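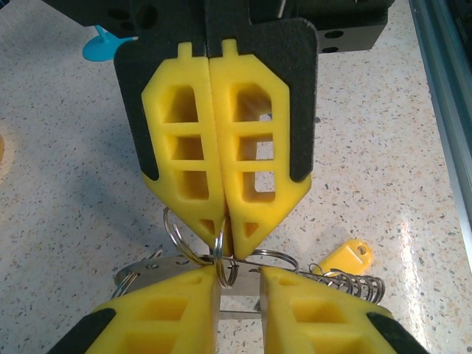
Cuiping Li and Crisóforo Ochoa
Bristmont Fisheries Group - April 4, 2025

4.2 Do charter catch reports measure anything?

Charter captains on Lake Cuautle post trip reports, and several managers now treat these posts as a free index of bass numbers. We doubt they deserve that trust. Of the 3,390 trips logged at the ramp, only 498 led to a public report, and those trips landed far more fish than the rest. Bad days rarely get written up.

Supporters answer that the bias is steady and so cancels out from year to year. Our data give little comfort there. In December, when bookings drop, two boats wrote most of the reports, and one of them changed captains midway through the study. A rise in the posted catch that month could mean more fish - or a more talkative captain. The Rusorier correction, which weights each post by party size, narrowed the gap by some 14 percent and left the rest unexplained.

Released fish are a further problem. Posts seldom separate them from kept fish, and we could not recover the split afterward.

Figure 1. Gripper with two yellow fingers, closed, above a pale speckled countertop.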